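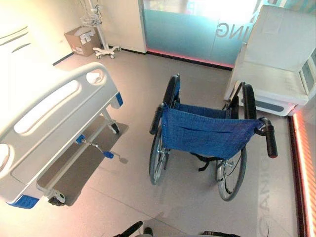 Tomamari

Family journal, plain text files, plus a small script that stitches them into one long page you can print. Started when our oldest was learning to talk and I kept losing the scraps of paper. Still going. Messy.

Status

Works on my laptop. Last cleaned up in June, between naps. Version 3. If you had version 2, delete the old index before you run anything or you'll get every entry twice.

What's in here

entries/ — the journal itself, a file per month. Some months are a single line. Newborn months mostly.
sayings/ — stuff the kids said, word for word when I could get to a pen in time
letters/ — letters to each kid, written on birthdays, a few of them late
recipes/ — only the ones with a story attached. The rest live on the fridge.
scripts/ — build and search, nothing fancy
drafts/ — ignore

There are 28 monthly files right now. Gaps are real gaps. I didn't go back and fill them from memory, tried it once and it read like somebody else's kids.

Where the text comes from

Mostly typed at the kitchen table after bedtime. Some copied from paper notebooks. Some are voice notes I spoke in the car and ran through Lendum, the little dictation app I use. Lendum is fine with my voice and hopeless with a toddler in the back seat. Anything from a voice note has (v) at the end of the line. Trust those less.

The early notebook pages got wet at the lake house in Pluteveck and a few words are gone. Marked with [?]. Please don't guess at them. My sister thinks she remembers what the missing words were and she may be right, but she can put that in her own file.

Format

Each entry starts with the month, then a blank line, then text. No headings. Tags go on the last line with a plus sign, like this:

+bedtime +teeth +grandma

Tags I use a lot: bedtime, teeth, grandma, firsts, lasts, sick, car, garden, church. "lasts" is for things I only noticed were over after the fact. Last time in the sling, last bottle, last time she called the vacuum by its old name. Saddest tag, also the one I search the most.
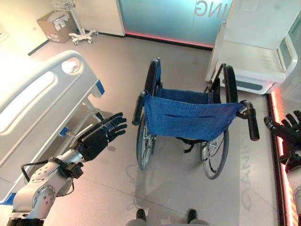
How to build

Put the whole folder somewhere, open a terminal in it, run build from the scripts folder. Makes book.txt in the top folder. Takes a couple seconds. Open it in anything that reads text and print.

To leave out the letters use the noletters option. Do this if a kid is standing behind you.

Search takes a word or a tag. It is case sensetive, sorry, haven't fixed it. Try "Grandma" and "grandma" both.

Accents: the town of Lâm shows up in the entries from our trip to see my husband's grandparents, and older printers turn the â into junk. Save as UTF-8. If it still comes out wrong, swap it by hand, that's what I do.

Who it's for

The kids, later. Me, now. Cousins who want to copy the setup and start their own. Take the scripts and do whatever you like with them. The entries are not for sharing outside the family — no posting, no reading out at weddings without asking the kid in question first.

Known problems

Ages are off in places. I wrote "almost two" for what must have been half a year.
My handwriting. When I typed up the notebooks I got over 3 pages into one of them before figuring out it was my mother's.
The baby gets far less space than the oldest. I know. Working on it, the sayings file is catching up now that there are words.
Good days are underwritten. I mostly wrote when I was tired or somebody had a fever, so the whole thing leans gloomier than the house really was.
Same story told more than once, with differnt endings. Left in.

Adding your own

If you're family and have access, make a new file in entries with your first name on the front and stick to the format. Don't edit other people's lines even to fix spelling. Photos go in the shared album, not in this folder, it makes the backup crawl.

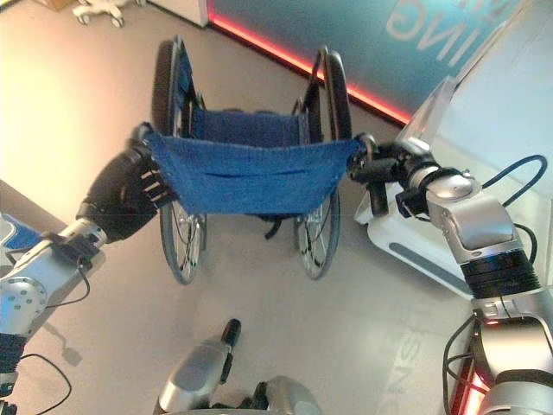

Blue knitted cloth held above the wheelchair.

Backup

Copied to 4 places: laptop, my parents' computer, a thumb drive in the desk, and a printed copy in the cedar chest. Paper copy is behind, it stops before the move. The thumb drive gets refreshed when I remember.

To do

fix the case thing in search
type up the green notebook
ask grandma for the words to the bath song, all the verses
split recipes by season, maybe
letter for the youngest, due before the birthday this time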